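Long black counter, one plant, what else goes on it?

Posted by gratedginger
Hello all! We took over the old prep room at our pottery co-op in February and I inherited a long black countertop with blue cabinets under it. I love it more than I expected to, but Sachiko Matsuda (she runs the glaze classes) thinks it looks bare and wants a shelf over it. I'd sooner leave the wall alone and get a second plant. Thoughts?

Reply from kaede_oda
Shelf, please! You lose so much useful wall otherwise. Ours is from Grasten, 84 cm, and it holds all the test tiles.

Reply from mudlark69
Have to disagree with Kaede, much as I love her. A shelf over a dark counter makes the whole end of a room feel heavy, and you'll be dusting it forever. I vote plant, and keep jars with lids down there so they wipe clean.

Reply from kaede_oda
I dust mine twice a year and it's fine, thank you :)

Reply from gratedginger
Ha, you two. Mudlark, would you keep a plant away from the outlet? I'm a messy waterer and I do worry. Putting up the outlet, the plant with the cabinets under it, and the plant with the jar:

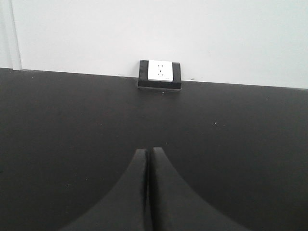
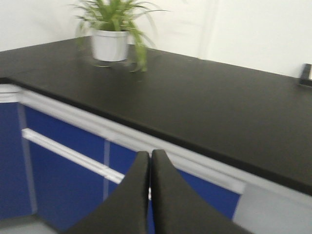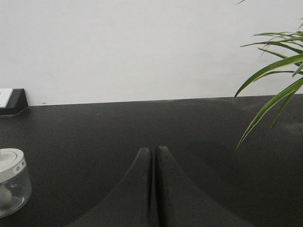
Reply from mudlark69
Oh, those long droopy leaves are lovely against the black! Yes, well away from the outlet, and carry the pot to the sink when you water. I'd get a deep saucer too.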